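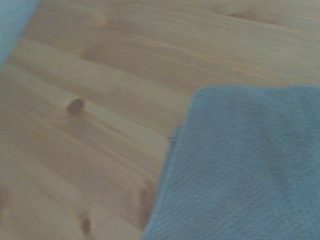

Why Do Computer Files Get Squished?

Have you ever tried to send something big from one computer to another and watched the little bar crawl along, slow as a snail on a cold morning? Grown-ups sometimes fix this by "zipping" the files first. Zipping is a kind of compression, and compression is a fancy word for making something take up less room. Let's find out how a computer does it, because it is a lovely bit of cleverness and you can try it yourself with a pencil.

First, a word about what a file is. Everything your computer keeps, whether it's a story, a song or a game, is stored as a very long row of numbers. A longer row takes up more space and takes more time to send. So if we could write the same thing with a shorter row, everybody would be happier, especially the person waiting for that slow little bar!

Imagine you are writing a story about a dragon who lives in the town of Jarnton. You might write "the dragon of Jarnton" again and again, until your hand is sore. Now suppose you put a note at the top of the page that says "D means the dragon of Jarnton." After that, you only need to write D. Your page is suddenly much shorter, and anyone who reads the note can put all the missing words back, every single one.

A zip program does something very much like that. It looks through the file for bits that repeat, and each time it finds one it leaves a short code in its place. When you open the file again, the program reads the codes and puts the long bits back exactly where they were. We call that unzipping.

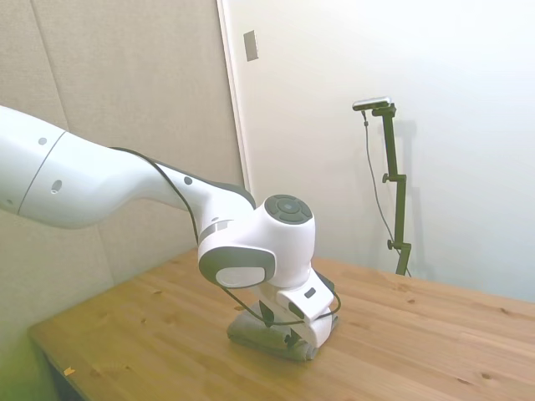
There is another trick, and this one is even easier. Say you have a row of 200 letter A's, all holding hands. You could write out every one of them (please don't), or you could write "200 A" and go have a snack. That is called run-length encoding, but you can call it the snack trick if you like.

Let's look at a real one. I have a long story called The Lantern of Illitz saved on my computer, and it takes up 737 kilobytes. A kilobyte is just a way of measuring how big a file is, the way an inch measures how long your shoe is. I zipped it with a little program called Pundus, and the new file was only 235 kilobytes. When I unzipped it, all the words were there, right down to the last comma.

Does it always work that well? No, I'm afraid it doesn't. If a file has hardly anything that repeats, the program can't find much to shorten. And if you zip a file that has already been zipped, it will stay nearly the same size — it may even grow a tiny bit, because the program has to add its own notes.

Try it yourself

Write down this line: Ellwood owls and Ellwood otters love Ellwood oats.

Now choose a code for the word that keeps coming back, and write the line again using your code. Give it to a friend along with your note, and see if your friend can unzip it. Once you've done that, try using 2 codes in a longer rhyme or the words of a favorite song. Songs are very good for this — think of all those choruses!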